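The branch from Derstead up to Čierny was built to haul limestone, and it still rides like it. The ruling grade is just under the limit for adhesion working, the curves are tight, and the passing loop at Nellora is too short for a modern freight. None of that bothers the summer excursion, which runs with one diesel railcar and a trailer, 13 miles each way, Saturdays only from June.

I rode it with Halina Walczak, who wanted the left side for the viaduct. Take the right side going up. The left looks into a rock cut for most of the climb, and the viaduct is on a right-hand curve, so you see the whole structure from the right-hand windows.

The railcar is a two-axle type with a mechanical gearbox. You feel each change, and second to third takes long enough that the train loses speed on the grade before the drive comes back in. The driver, Svetozár Krajčí, told me he holds second all the way from the quarry spur to the summit for this reason. The summit board reads 377 meters. Line speed after that is low, and there are two open level crossings where the train stops and a crew member walks out with a flag.

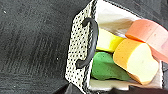
Polka-dot basket, dark tabletop.

Catering is a counter in the trailer. Coffee, rolls, bottled water, cash only. It opens after Nellora and closes before the summit, so don't wait.

Čierny station has kept its goods shed and a hand-worked turntable, but the track to the turntable was lifted and the pit is fenced. The layover is long enough to walk to the Zeder mill and back if you skip the museum room. I skipped it. The mill siding is still in place under the grass, with light rail on steel ties - older than anything on the main line.

Return is the same route with the railcar run around its trailer. Descending, the engine brake does most of the work and the car gets loud. Sit in the trailer if you want to talk.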